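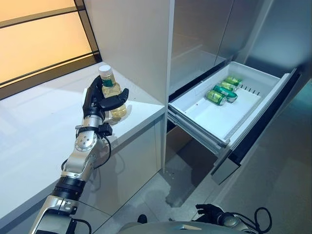

10/11/2018

Fridge day. I had been putting it off since we got back from Clirstead, and there was no room left for the shopping, so it had to be done before supper.

I started with the door shelves. Two jars of mustard, both open, and I kept the newer one. Threw out a tub of sour cream dated March, which I don't like to think about. The jam from Hashini Wanigasekara is still good and went back in its place. She wants the jar returned when it's empty, so I wrote that on the list.

The bottom drawer is going to be for drinks from now on. It was full of frozen bread ends and peas, and those are now in the chest freezer in the basement where they should have been all along. I pulled the white bin out, washed it with baking soda, dried it with a dish towel and put it back. Then the green cans went in at the back, lying down. They roll when you open the drawer. I may fold a towel in front of them and see if that stops it. I have set the drawer warmer than it was, two steps up, and will check in the morning that nothing has frozen. I don't want another burst can. It took me most of an evening to clean up the last one.

The yellow drink in the bottles with the white caps is to go in there too. It used to stand on the counter and get warm by the window, and then no one wanted it. The light comes straight in on that side late in the day and the whole end of the counter gets it. I should keep the fruit off that end as well.

Wiped down the counter after. The white shows everything. There is a tea mark near the wall that won't come out with soap, and I left a paste on it while I ate. It's fainter now. The fridge doors got a quick going over with the gray cloth and look all right unless you stand to one side.

Supper was eggs and the rest of the potatoes. Called Dmytriv about the seal on the upper door, which has come away at one corner. They can come out next week and the visit is 22 dollars, with the part extra. The other place wanted 278 for the whole job, so I'll wait for Dmytriv. In the meantime I have pushed it back into the groove and it seems to hold.

The Eton cousins are coming on the weekend and will drink whatever is cold. I need to get ice, more bread, dish soap and a second box for the vegetables. Also light bulbs for the stairs.

Read a chapter of the Skikside book before bed. It's slow going. Rain started a little after ten and I got up to close the kitchen window.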